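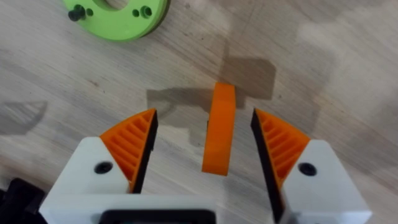
Light wooden tabletop with faint grain.

Oiling a wooden tabletop

1. Vacuum the surface, then wipe it with a barely damp cloth. Let it dry fully.
2. Sand along the grain with 180 grit, then 240. Do not go finer — the oil needs open pores.
3. Apply a thin coat of Sunano hard oil with a lint-free pad.
4. Wipe off the excess after 15 minutes.
5. Leave overnight and repeat, for 2 coats in total.

Lay used rags flat outdoors to dry. Oily rags can self-ignite.

Updated 2024-08-01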